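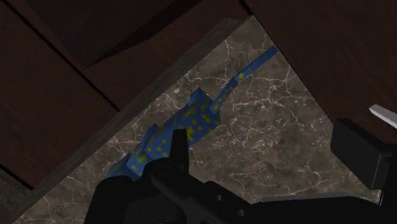 The Kollum release: read the pages before the headlines

The Kollum papers came out on 8/27/24, nearly 1,000 pages of them, and by that evening three separate websites had announced that they prove a secret nuclear test off Wotholm in the summer of 1967. I have now spent more of my life with these pages than I'd planned to, and I don't think they prove anything of the kind. They show that a lot of people at the Kirkivberg seismic station were worried, that some of them wrote memos about being worried, and that the memos went up the chain and came back with new cover sheets. The map everybody is passing around, with the dots for suspicious events joined into a tidy line pointing at Wotholm, deserves special distrust. The yellow spots on a blue toy lizard are scattered any old way over its back and tail, and if you gave me a pen and ten minutes I could draw you a tidy line through those too.

For anyone who missed the earlier items, Kirkivberg was set up to listen for underground explosions. It had a string of seismometers in shallow vaults, a small analysis room, and a habit of sending its findings to a reviewing panel under a man known in the papers only as Reisinger. The Reisinger panel then decided what was an earthquake, what was quarry blasting, and what deserved a second look. Kollum was the office name for the second-look pile. It wasn't a program or an operation, whatever you've read this week. It was a filing category, and a badly kept one.

What the summary says

The release opens with a summary, written long after the fact by someone whose name is blacked out. It says that 16 events in the period were "of continuing interest" and that one of them, in August 1967, was "consistent with a contained detonation of low yield." That is the sentence you've seen quoted. It has been treated as a finding.

"Consistent with" is carrying an awful lot of weight there. A seismic signal from a small event a long way off is consistent with many things. The original analyst's sheet for the August event is in the release, about two thirds of the way through, behind a run of travel vouchers. The analyst lists a shallow earthquake first, a collapse in old mine workings second, and an explosion third, with the handwritten note "can't exclude." The summary took the third item and left the other two behind. I don't know whether that was sloppiness or whether somebody wanted a livelier file. Either way I would like the people quoting the summary to say that the sheet exists.

The depth estimate is no help to them either. The sheet gives one, then gives an error range wide enough to include both the surface and a depth that no drill of the period would have reached. A later typed version keeps the estimate and drops the range. I've seen this happen in file after file over the years, and it still makes me cross every time. The cautious version is usually in pencil and the confident one usually has a letterhead.

What's missing

There are 223 pages withheld in full. Much has been made of this, and I'd like to make a bit less of it. Withheld pages may hold the answer. They may also hold staff evaluations, the names of local people who rented land to the station, or a foreign government's material that can't be released without asking. The release codes printed on the slip sheets point to all of those, in a mix that I can't turn into a theory. A blank page is not evidence for your side. I'd say the same to the officials who insist there is nothing of interest behind the slips, by the way, as they are asking us to trust a review that managed to black out the name of a village on one page and leave it standing on the next.

The gap that does bother me is a different one. The station log for the August event should run without a break, and in the release it skips 14 hours. There's no slip sheet, no code and no note. The log stops in one handwriting and picks up again in another. It could be a lost sheet, a power cut, or a shift change where the new person started a fresh pad and the old pad went in the trash. All the same, if I were an editor with a reporter to spare, I'd point that reporter at the missing log and forget about the map.

Bachmann's reading

Mechthild Bachmann made the original request and kept at it through two refusals, and the rest of us owe her for that. Her commentary, posted along with the scans, is careful in most places. She is good on the quarrel between Kirkivberg and the Reisinger panel, which seems to have been partly technical and partly about who got to sign things. She has also put the cable traffic back in order, a miserable job that the releasing office ought to have done itself.

I part company with her on the panel. Bachmann reads its silence after August 1967 as a sign that it had been told to drop the matter. She quotes a cable saying that "no further Kollum reporting is required at this time." Fine, but the same wording turns up in three earlier cables, each about an event that was later logged as quarry blasting. It looks to me like the standard way of closing a query. When I wrote to ask her about the earlier cables, she answered quickly and politely that the timing of this one was different. Maybe so. The timing is a few days quicker, over a stretch that included a weekend, and I wouldn't hang a cover-up on that.

She also leans on a retired technician's recollection that the needles "went wild" that night. I don't doubt that he remembers it. He was speaking decades later, to somebody who had come a long way to ask him about one particular night, and he doesn't mention it in the long letter he wrote to the station newsletter when he retired. That letter is mostly about the heating.

What would change my mind

I'm often told that I wouldn't accept any evidence short of a signed confession, so I'll put down what I would accept. Air sampling results from downwind in the weeks after would do a lot. Shipping or supply records for Wotholm showing drilling gear going in would do even more, for a test needs a hole and a hole needs equipment, crews, fuel and food. So would a second station's record of the same event, read by somebody who hadn't seen the Kirkivberg sheet first. The papers mention that another station was asked for its records. They don't include a reply. Asking for that reply by name seems to me a much better use of a records request than another broad demand for "all documents relating to Kollum," and I've sent one in.

Meanwhile the word "proof" is doing the rounds and I expect to see it in a book by next spring. If you want to judge for yourself, skip the summary on your first pass. Start with the analyst's sheet, then the cables in Bachmann's order, then the log. Read the travel vouchers as well. They are dull, but they show who was at the station in August and who was away, and two of the men now described as witnesses were away.

A note on page numbers: the scans carry two sets, one stamped and one typed, and they drift apart after the first folder. Bachmann cites the stamped ones. Several of the news stories cite the typed ones without saying so, and at least one seems to have used both. Readers who find a clean copy of the log, or who know of any Reisinger panel minutes sitting in private hands, are welcome to write in. Please send the whole page, margins included.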